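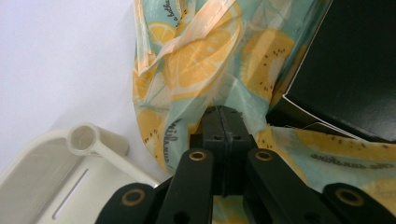

Selling fruit by the bag at Moschos

The owner of Moschos, a produce shop on a corner lot, buys most of her oranges from one grower and sells them already bagged. She started doing it in November, when the loose bins were taking up too much of her morning.

"I was sorting fruit until ten o'clock," she said. "People would dig to the bottom and leave the rest on the floor."

She now packs 151 bags in a normal week and almost twice that before a holiday. The bags come from Willance in boxes of 600. She tried a cheaper kind first and went back. "The seams split. I had lemons rolling under the freezer."

Prices stay the same whether a customer takes one bag or 12. Regulars still ask for single lemons, and she keeps a small crate by the register for them.

Asked if she would bag apples too, she said no. "They bruise. I'd have to charge more, and I don't want to."

The shop closes at six.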